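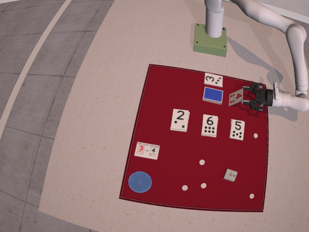

Mine went down over an old laminate counter and two coats hid the burn ring completely, wrote one buyer in April, who also wanted it said that the second coat goes on a lot easier than the first. Fair. We hear that a lot.

Ruvus Countertop & Tabletop Coating - Stone Series

Roll-on, water based, speckle already in the can. No flakes to throw, no second kit to buy. Made by Haque, stocked and shipped by us.

In stock: Sand, Oat, Pale Slate, Flelterska Gray
Back ordered: Charcoal (new batch due after 14th June)

What it goes on
Laminate, sealed wood, old tile, primed MDF, most painted tops. Not bare metal. Not glass. Not anything waxed unless you strip it first, and strip it properly, wax comes back thru the coat as little craters.

What you get
One can coating, one can clear topcoat, foam roller, two spare sleeves, a stir stick and a sanding pad. Tray not included. Any cheap tray is fine.

Coverage
One kit does a 15 sq ft top, two coats color plus clear. Bigger top, buy two kits and mix the color cans together in a bucket before you start. Batches vary a little and you will see the join if you dont.

Drying
90 minutes between coats in a normal room. Longer if its damp. Light use next day. Leave a week before you put anything heavy or hot on it, and use a trivet after that anyway.

How to
Wash with dish soap, rinse, let dry. Sand till the shine is gone. Wipe off the dust. Stir the can from the bottom, really from the bottom, the speckle settles - then stir again halfway through. Roll one direction, then across, then leave it alone. Going back over half dry paint pulls the speckle into lines. Edges first, with a brush if you have one.

Clear coat
Goes on milky, dries clear. Thin coats. Satin only for now, gloss is coming from Ivgate, no date yet.

Wear
Haque rates the clear at 2,000 scrub cycles on their own test, 1,000 for the older formula (white lid). If you have white lid cans they're still good, just add one more clear coat. Dont mix old and new clear in the same tray.

Cleaning
Soft cloth, mild soap. No bleach, no scouring powder. Coffee and turmeric should come up if you get to them the same day.

Samples
Color cards are printed, so close but not exact. For the real thing order a painted chip. Sand looks pinker under warm bulbs, several people have mentioned it. Look at the chip in the room its going in.

Shipping and returns
Ships ground only. Wont ship in freezing weather, a frozen can is ruined. Unopened kits can come back within 90 days, keep the box. Opened cans no, sorry.

Also see: Ivgate edge tape, spare foam sleeves, Ruvus bonding primer (needed for tile)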